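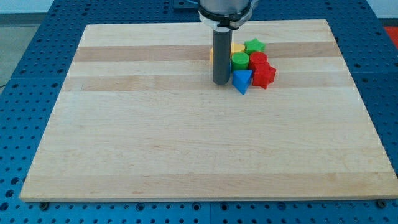 I finally sorted through the shape blocks this Saturday, and wow, they get everywhere. Our set is a hand-me-down from Skedo (the toy swap over in Pevcombe, if you're local) and it came in a bag with 132 other bits and pieces that I'm still finding homes for. My trick is to get a few out at a time on a big board and push them into a little pile before anything else comes out. The star blocks are my favorites – I love the red one! – but they're also the ones I step on at 9 at night, so they get put away first. The cylinders roll under the couch if you so much as sneeze near them. Next up is the sorter lid, which needs a good scrub, and then I'm tackling the puzzles. There's a 1,000-piece one in there that I'm a little scared of.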